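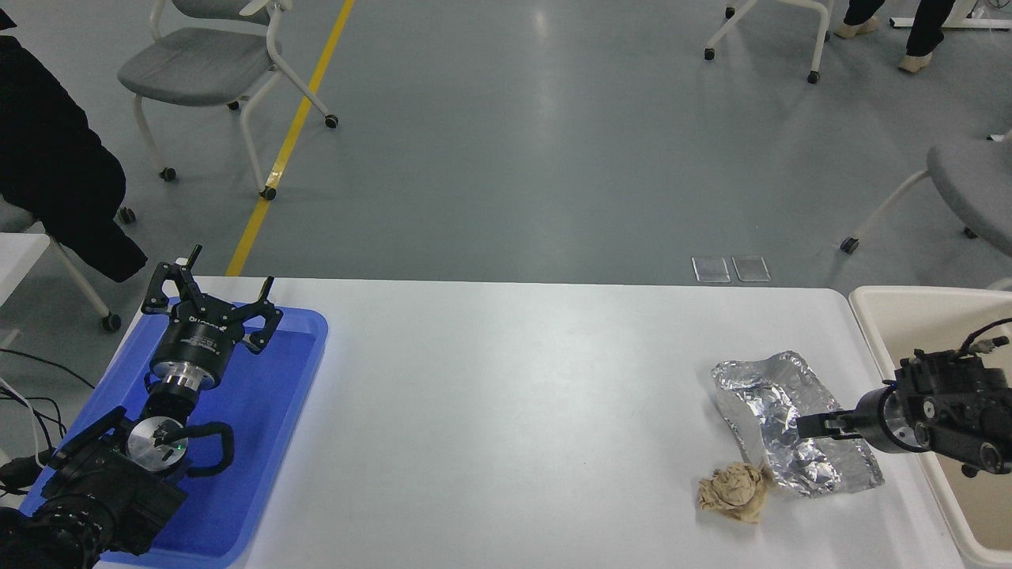
According to Mounir Ramadan, the right gripper let go late on foil again, and the log showed no fault code.

**Skarnirent, Moston site: test technician, two-arm sorting cell**

We need one person from November to trace this release fault. You will run 100 cycles per shift on foil and paper, log each late release, and check the stop circuit. Wiring experience required – robot experience helpful.

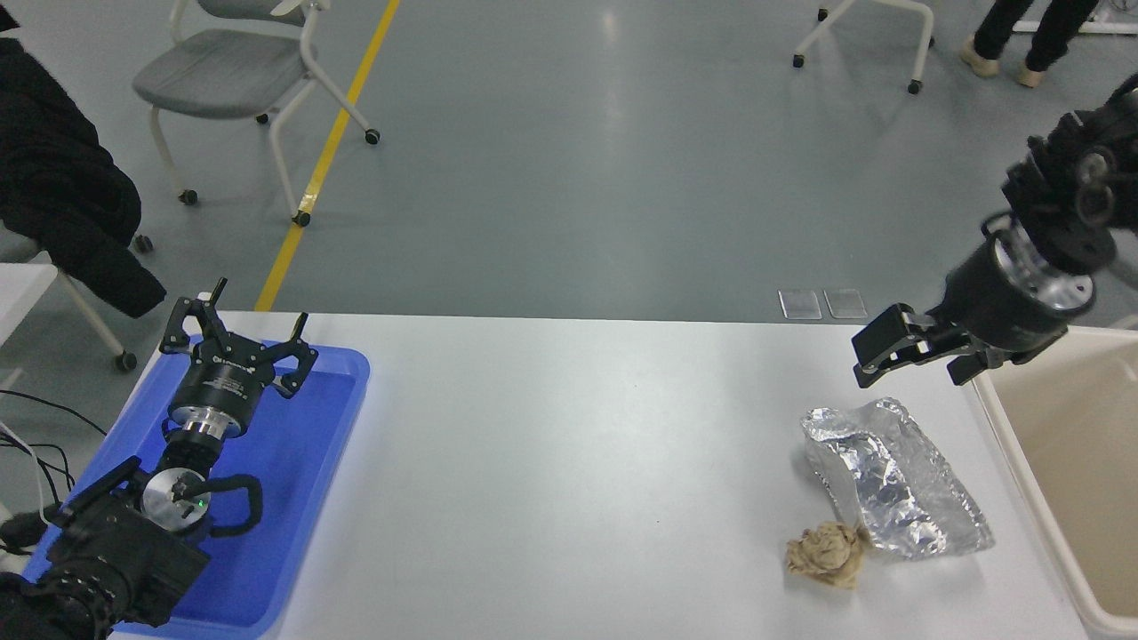

Is the fault a safety risk? The arms stay locked out to staff until it is cleared.

Apply to Mohcine Tahiri, ref. 675.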